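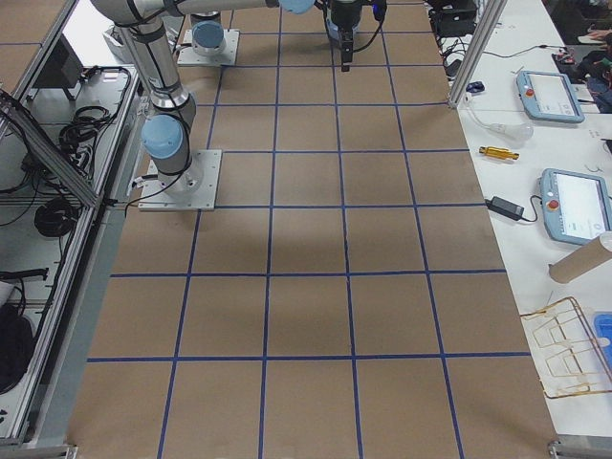
How often should the base plate bolts on a small arm be re-torqued? After the first 20 hours of running, again at the first monthly check, then every 3000 hours along with the joint inspection.

That's the interval we settled on for the Grullville cell. Two arms, one shared grid. Rest of the thread is how the cell is kept. Notes as of February 27, 2020.

Grid first. Blue tape, straight strips, laid off a steel rule from the base plate of the left arm. We measure from the plate, never from the table edge. The table edge moves when somebody leans on it.

Tape gets replaced when a corner lifts. One strip at a time, so the neighbors still give you a reference. Old glue comes off with alcohol. Let it dry before the new strip goes down.

Cables: strapped along the links, slack left at every joint. Jog each joint to both limits at low speed after any re-strap. If a strap goes tight before the limit, it's in the wrong place. Move it and jog again.

Gripper cable is coiled and should hang clear of the fingers through the full wrist rotation. Ours lasted until July before the jacket cracked at the connector. Replacement is a Lungu 28, same pinout, slightly stiffer coil.

Gripper check: close on a 13 mm gauge pin, read the width on the pendant, write it down. Drift over the limit on the cell sheet means worn finger pads. Swap both pads, then re-zero.

Two pendants, one per arm. Label them. Test both e-stops at the start of a shift, one at a time, and confirm on the screen which arm dropped out. We once spent a morning on a "dead" joint that was the other pendant holding the stop.

Calibration: point the fingers straight down, touch off on four grid crossings, save, repeat for the second arm. Then send both to the same crossing in turn and compare. The Semum script does the compare. The Vovorska one works too but wants the points in a fixed order.

Backups go off the controller before any firmware change. File name is cell, arm, date. Next post will be the joint inspection sheet once I've retyped it.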